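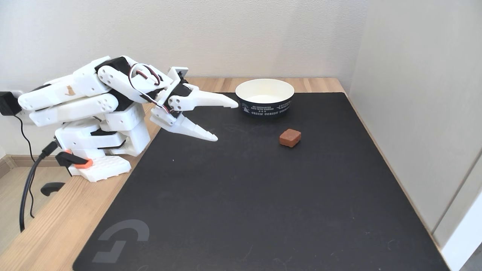 White arm reaching over the desk mat, gripper open, brown cube and paper bowl to the right.

Workshop notebook — Friday, open day
Posted in June by the Clerholm bench

Writing this with sore feet and a cup of tea, before I forget the lot. Doors opened at ten and the first family was in the corridor well before that, so the plan to do a quiet warm-up run went straight out of the window. I did two dry goes with the cube, moved the bowl back a touch on the mat, and then we were live!

The task was the one we agreed on at the last bench meeting: pick up the cube, drop it in the bowl, go back to the start. Simple to explain, and small children get it at once. They also want it to fail (the cheering when it fumbled was much louder than the cheering when it didn't). I had a tally sheet going and we got through 99 attempts before lunch, after which I lost count and gave up on the sheet.

What went wrong, mostly, was the approach. If the cube sat square to the arm it was fine. Turned a bit, the lower finger would land on top of it and shove it along the mat. I nudged the approach height in the Kisex settings over the break and that helped, though I want to look at it properly on Monday morning with no audience. The saved set is number 3343 — please don't overwrite it, whoever is in next.

The shoulder got warm by mid-afternoon. I could feel it through the plastic, so I called a 4 minute rest between groups and talked about gear ratios to fill the time. Bit of a mixed reception, that. One lad asked whether the arm could make toast and I said it could probably push the lever down, and then of course I had to promise to try it next year.

People liked the little cat's head on the arm a lot. More questions about that than about the motors! Somebody's gran asked me its name and I had nothing ready, so can we please pick one.

The two visitors from Jetgate stayed nearly half an hour and wanted to know about the clamp and the base plate. They bolt theirs down and can't move them without a drill. I showed them how ours comes off the desk edge with the orange clamp and they took a photo. They also said their own arms drift when the room heats up, which made me feel better about our afternoon. I said we'd send the print files for the plate. Not done yet.

The Auer lot ran the table next door with their sorting belt and we shared a queue, which worked until it didn't. Next time put the tables on opposite walls. I also printed 50 handouts and they had all gone by one o'clock, so up to double that would be sensible.

To do:
— check the shoulder screws and the wires up by the wrist
— wipe the mat down, it has picked up scuffs and dust
— send plate files to Jetgate
— try a softer cube
— name for the arm (suggestions on the whiteboard, keep them clean)

Everything is switched off at the wall and the spare cubes are in the top drawer with the tape.

3 comments · 4 shares
Clerholm Workshop notebook · Contact the bench · Back to top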